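Fluvmont Household Help > Cleaning > Floors and Rugs

Browse Ask Unanswered Tags Log in

Litter pickup order on a large patterned rug

Posted by dkessel_22

I have a large area rug with a floral pattern, tan background, low pile. The coffee table sits on it and is too heavy for me to move alone. Tissues and candy wrappers end up on the floor near the table. I vacuum once a week with an upright. Last week a foil wrapper jammed the brush roll and the belt slipped. Should I pick up by hand first every time, or is there a vacuum setting that handles wrappers? Also, is there any point in lining a very small wastebasket?

Wiremu Tapsell

No setting handles wrappers reliably. Foil folds flat, passes under the brush roll and wraps around the axle, or lodges at the first bend in the hose. Pick up by hand first.

Procedure I use:

Carry the wastebasket to the litter and hold it by the rim, close to the floor. Pick up the large pieces, then crouch and look across the pile at a low angle with a lamp on. Foil reflects and shows up even against a busy print. White tissue is easy to find on dark flowers and easy to miss on cream ones, so check the light areas twice. Tissue left behind will shred in the brush roll and spread lint over the whole rug.

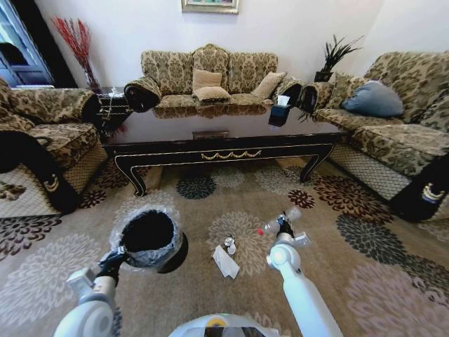
Line the basket, small or not. Use a bag long enough to fold over the rim by 3 inches – a shorter one slides down as soon as anything lands in it. Gather the slack on one side and knot it if the bag is too wide.

Vacuum after that, with the brush roll raised one notch above the carpet setting. Go in the direction of the pile. For the strip under a table on legs, use the hose and the flat floor head. You don't need to move the table. Keep the head off the legs if they are lacquered or have gold trim.

Check the belt before you run the machine again. If it has a shiny glazed band, replace it.

marl_o

I just vacuum everything and cut the junk off the roller in December when I do the big clean. Never had a problem. Maybe your vacuum is bad.

p.esteves60

Agree with Wiremu on the hand pickup. One addition: unplug the vacuum before you clear the brush roll. Mine takes 5 minutes with a seam ripper. Fold foil wrappers before they go in the basket, or they spring open and fall back out.

Contact | © Fluvmont Household Help | Back to top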